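How to Keep a Proper Scorebook for Your Junior Footy Team

Posted by Mirjam Dekker, Oct 7, 2020

The first season I kept stats for my daughter's under-fourteens I did it on the back of a canteen receipt, and by three-quarter time I had run out of receipt. A few years and a good many biros later I have a system I'm fond of, and because parents keep asking me for it over the fence I thought I'd write the whole thing down. It suits Aussie rules, but if your lot play league or soccer you can swap the columns about and it'll do you just as well.

What you'll need

An A4 exercise book with 90 or more pages, ruled, with a cover that can stand a bit of drizzle. Two pencils (pens give up in the cold, and so do I). A bulldog clip for the windy grounds — anyone who has been out to the Endari oval in the middle of winter will know what I mean. A watch, or your phone if the battery is trustworthy. A folding chair is lovely but you'll spend most of the match standing on tiptoe anyway.

Step 1. Rule up the night before

Please don't leave this until you're at the ground. Give each match a double page. On the left, list your players in jumper order down the margin and rule 6 columns across: kicks, handballs, marks, tackles, goals and behinds. On the right, divide the page into four boxes, one for each quarter. I do mine at the kitchen table with a cup of tea and it takes 20 minutes, a little longer if the teams have been changed on me, which in junior footy they always have.

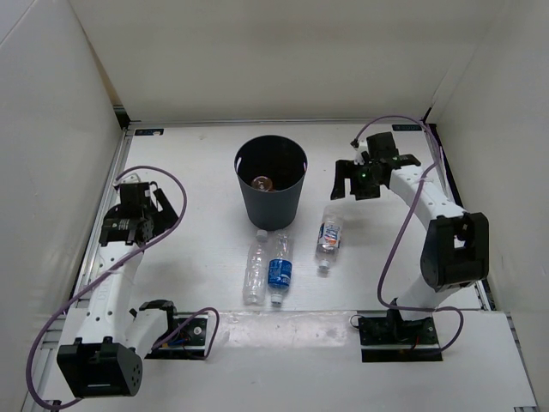

Three clear bottles in front of the dark bin.

Step 2. Decide what you're counting, and stick to it

This is where most new scorers come unstuck, bless them. A kick is a kick, fine, but is a fumble that comes off the shin a kick? Is it a tackle if the other girl gets her handball away? Have a yarn with your coach before round one and write the answers inside the front cover. Ours is Aba Essien, who is very patient with me, and she wanted tackles counted only when they stopped the ball or won a free. I'd been giving them out like lollies. Whatever you settle on, keep it the same all year, or your round two numbers won't mean a thing beside your round twelve ones.

Step 3. Use tally marks in play

Four strokes and a slash, the way you did it in primary school. Don't try to write numerals while the ball is live, as you'll only be rubbing them out again. If you miss a possession, let it go! I used to fret terribly and then miss the next three while I was fretting.

It helps enormously to have a caller. One person watches and says "twelve, kick, nineteen, mark" in a steady voice, and the other one never looks up from the page. Swap at half-time, since the caller's throat will need a rest by then and the writer's hand won't be much better.

Step 4. Keep the running score separately

Scores go on the right-hand page, in the box for that quarter, with the minute beside each one. Write G or B, the jumper number and the progressive total. So a goal to number nine late in the first might read "14 min, G, 9, 2.1 (13)". Do the opposition too, down the other side of the same box, even if you only put the totals.

At each break, wander over to the other scorer and compare. Do it then and there. We once had a match against Van Wijk where the two books were a goal apart at the siren, and sorting it out afterwards took longer than the last quarter had.

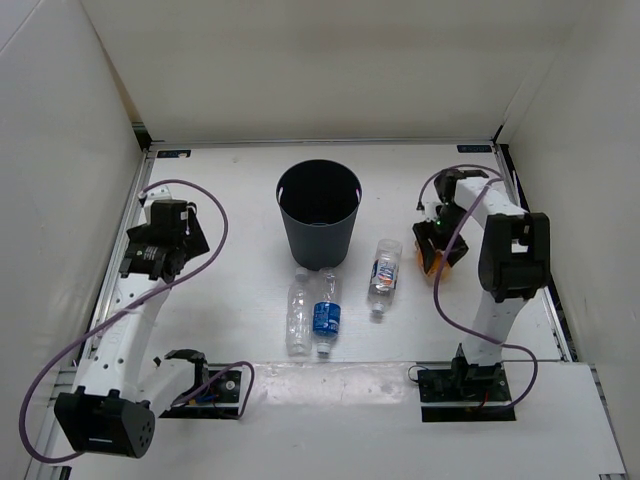 The bin on the white table, with the bottles lying in front of it.

Step 5. Add up while it's fresh

Sit in the car with the heater on and do your totals before you drive off. Go across for each player, then down for each column, and check that the goals and behinds agree with the final score. If they don't, the mistake is nearly always a goal given to the wrong jumper, and you've still got a fair chance of remembering whose it was.

Write two or three plain sentences at the bottom as well: the wind, who played out of position, anybody who came off sore. You'll be glad of them when you're wondering why your best forward had hardly a touch.
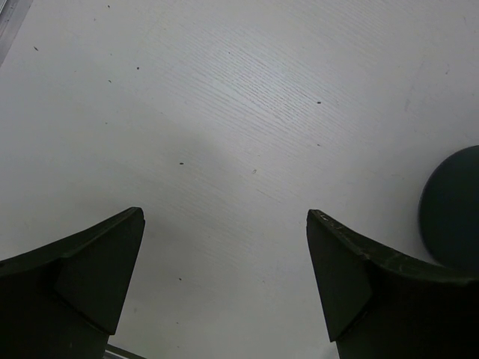 Step 6. Carry the totals forward

At the back of the book keep one page per player and copy the week's figures across. By the end of last season our girls had laid 446 tackles between them, and I could tell each of them which were hers. You should have seen the quiet ones when I read theirs out at the presentation night.

A word on sharing: give the full sheet to the coach and leave it there. Kids this age will compare, and so will their mums and dads, and it isn't always kind. I'm happy to tell a player her own numbers if she asks me.

I tuck the finished book away in December and buy a new one when the school supplies come on special. If you've a different way of handling rotations I'd love to hear it — mine is still mostly arrows.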